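How to trace a family's religion through parish registers

Put together in a rush, will tidy up later. Assumes you've got a surname and a village and not much else. I used Mergate and the next parish over, Etberg, so the place names come from there.

Step 1. Work out which church. Don't guess from the surname. Plenty of families in Mergate were baptised Lutheran and buried Catholic, and the Baran family managed both in one generation. Start with the most recent burial you can find and go backwards.

Step 2. Ask for the register by type. Baptisms, marriages, burials, all separate books. If you just write "the register" you'll get baptisms and a bill.

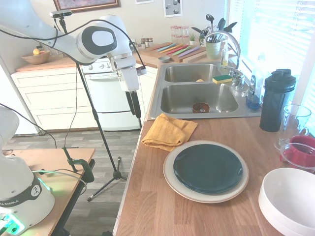
Step 3. Copy the entry exactly as written. Spelling, abbreviations, the lot. Latin first names stay Latin for now. Work somewhere flat with decent space, and keep the photocopies well away from food. I do mine on a light wooden table like the one at the bottom left there, next to the kitchen, and anything with a sink nearby gets wiped down first. Pencil only.

Step 4. Note the godparents. Everyone skips this. Godparents nearly always had to belong to the same church, so they tell you more than the parents do. Genowefa Dudek turns up as godmother in three of my entries and that's how I found the Catholic side at all.

Step 5. Check for a mixed marriage. Look for a note in the margin, usually tiny, sometimes in another hand. In some parishes the sons followed the father's church and daughters the mother's. If your baptisms seem to have a gap every other child, try the other church before you decide thier records are lost.

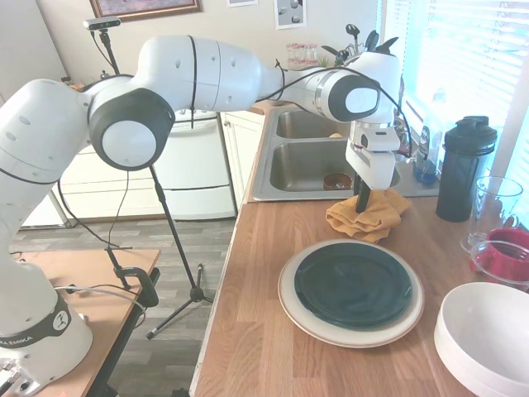 Same goes for marriages. The wedding might be written up in both books with different dates, one for the banns and one for the day itself. Put both down. Don't pick.

Step 6. Number your entries. My list runs to 651 and I wish I'd numbered from the start. Entry 295 is a burial I'd already copied as entry 100. Wasted an evening on that.

Step 7. Look for the leavers. Small chapels and meeting houses kept membership rolls, not baptisms, becuase they baptised adults or didn't baptise at all. If a family drops out of the parish books but still pays rent in the village, that's where to look. The Lestar chapel roll is the good one for this area. Handwriting is awful. 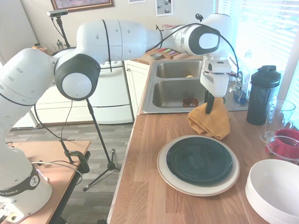 Step 8. Feast days and fasts. Handy for dating an entry when the clerk wrote "the eve of St Such-and-such" and no number. You need a calendar for the right church AND the right country, as the old and new calendars are days apart. Family habits help too, so ask older relatives what went on the table and when. Ours had a plain cream dinner plate, same sort of colour as the one on the butcher block, which came out for Christmas Eve wafers only. Catholic side again. Write down whatever they tell you even if it sounds daft.

Step 9. Send copies to someone who'll argue. Demyd Stetsiuk went through mine and moved a whole branch from one church to the other. He was right, annoyingly.

Fees: I paid 400 in total, incl. postage. Ask before they copy anything.

Still to add: Jewish community records, and what to do when the priest kept two books.

Last changed September 13, 2001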